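Bao thread, as promised to everyone who asked on Saturday! Get a cup of tea, I do go on a bit.

I've been making these since May and the thing I got wrong for weeks was the dough. Far too wet. It needs to feel like an earlobe (Taha Slaoui told me that and I laughed at him, then I pinched my ear and he was completely right).

My flour comes from El-Sayed on the corner. Plain, nothing fancy. One batch took 508 g with the dusting, and yes, I did weigh the dusting — I was in that sort of mood.

Let the dough have its rest. Then knock it back, roll the rounds thinner at the edges than in the middle, fill, pleat, pinch. Your first few will look like old purses. Eat those ones yourself.

Space on the steaming tray matters more than I ever thought it did. They puff up and they WILL stick to their neighbours, and then you tear one and you're cross all evening. Fewer at a time, please, even if people are hungry and hovering.

When they're done, turn the heat off and leave the lid on for 2 minutes before you peek. Essam Abou Zeid swears by longer, but he has more patience than I do.

Then off with the lid, put it down somewhere flat, and move the buns across to a plate one by one. Have the plate right next to the steamer so you aren't wandering across the kitchen with a hot bun! 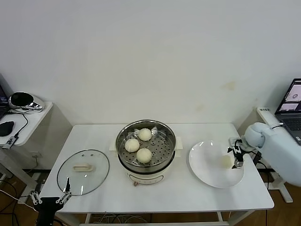
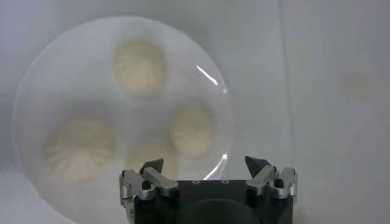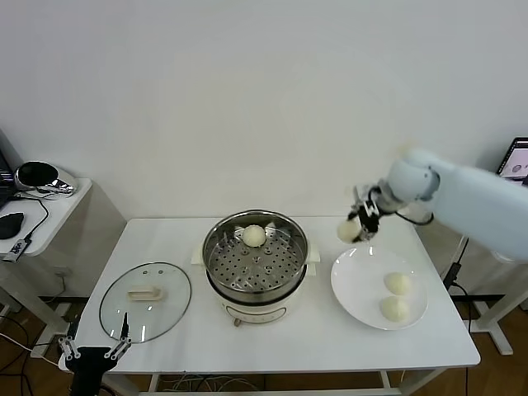 Buns, buns and more buns. The pleats show best in the second one, and the last has two on the white plate already.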